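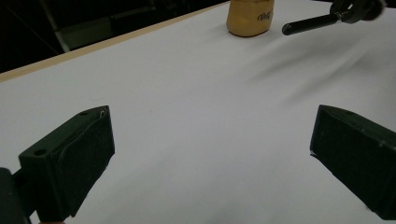 1/ Finished the second draft of the haunted ferry novel last night. It is set in Bristville, a town I made up so I could be rude about its harbor. I'm writing with the lights on, which I recommend to anyone working in horror, as every other surface in my apartment has a face in the grain if you look at it past midnight.

2/ The draft is 467 pages. The ghost shows up on page 82. My writing group feels this is late. One of them used the word "brave" and then looked at the snacks.

3/ My defense was that the dread builds. Their position was that what builds is a lot of information about ferry timetables.

4/ I do like the timetables. There's a boat that's listed every June and never docks, and I worked out the tides for it and everything. Two people in the group said they skipped that part. A third said she assumed it was an appendix.

5/ So I tried moving the ghost to page 4. Terrible. You haven't met anyone yet, so when the cold hand comes up over the rail you mostly feel bad for the hand.

6/ Tried page 70. Same as page 82, only with less about the ticket office.

7/ What seems to be working is letting the ghost in early and having everyone be wrong about it. She's on the boat from the first chapter – she buys a coffee, she complains about the coffee – and the reader has no reason to look at her twice. I stole this from my aunt, who once spent an entire wedding talking to a man no one had invited.

8/ Names are another fight. The ferry was called the Ogola for a year. Then somebody said it sounded like a breakfast cereal and I have not been able to hear it any other way. It is now the Anik. If that is also a cereal please keep it to yourself.

9/ The drowned village under the bay is still Prerkileo. I can't pronounce it. The characters can't either, and I've decided that's atmosphere.

10/ Things I cut this week: a dream, another dream, a lighthouse keeper who explained the plot, the phrase "an inky blackness" (six times, in a book that takes place mostly in the afternoon).

11/ Things I refused to cut: the dog. The dog lives. I know how people read. They will forgive you a whole drowned village and then write you a letter about a spaniel.

12/ Somebody asked if I scare myself when I write. Once. I left a note in the margin saying "who is at the window??" and found it three weeks later with no memory of it. There's no window in that chapter. They're in the engine room.

13/ I've put in a window. Draft three starts tomorrow, after I've looked up whether engine rooms have them.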